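Biltville Tabletop Sorting Challenge

The Biltville Tabletop Sorting Challenge is a robotics competition for secondary school clubs, held each December in Biltville. Teams program a robot arm to move colored cubes from a tray to plates on a table. It is open to students aged 14 to 16.

History

The contest grew out of an after-school class taught by Rianne Baert at Trevlow School. Baert had been using kitchenware for her sorting exercises and kept it when the class began inviting other schools. Wim Van den Broek wrote the first rulebook. In its early form, the contest was decided on speed alone. Points for accurate placement were added after teams complained that a cube dropped on the rim of a plate counted the same as one set down in the middle.

Format

Each team has up to 11 members, of whom 2 may stand at the table during a run. The students at the table may start and stop the program but may not touch the arm, the tray or the cubes. Teams bring their own arm or borrow one from the organizers.

The contest has two rounds. In the Votley round, named after the club that proposed it, cube positions are announced in advance. In the open round, a judge places the cubes after the team has loaded its program, so the arm must find them by camera.

Table layout

The tray stands at the back of the table, with the plates in front of it. A cube must be lifted clear of the tray and released on the plate whose rim has the same color. Sliding a plate more than a finger's width ends the run.

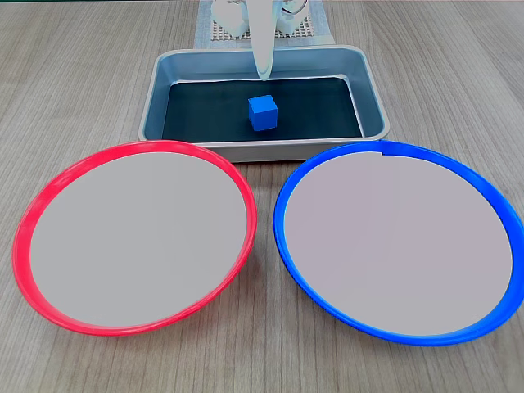 Scoring

A cube resting fully on the inner surface of the correct plate earns full points. A cube touching the rim earns half. Ties are settled by the shorter run time. Maximiliano Esteban served as head judge until the role passed to Miroslava Harasym.

Related activities

Trevlow School still runs the original class as an elective. Its students publish their code and a short team log after each contest.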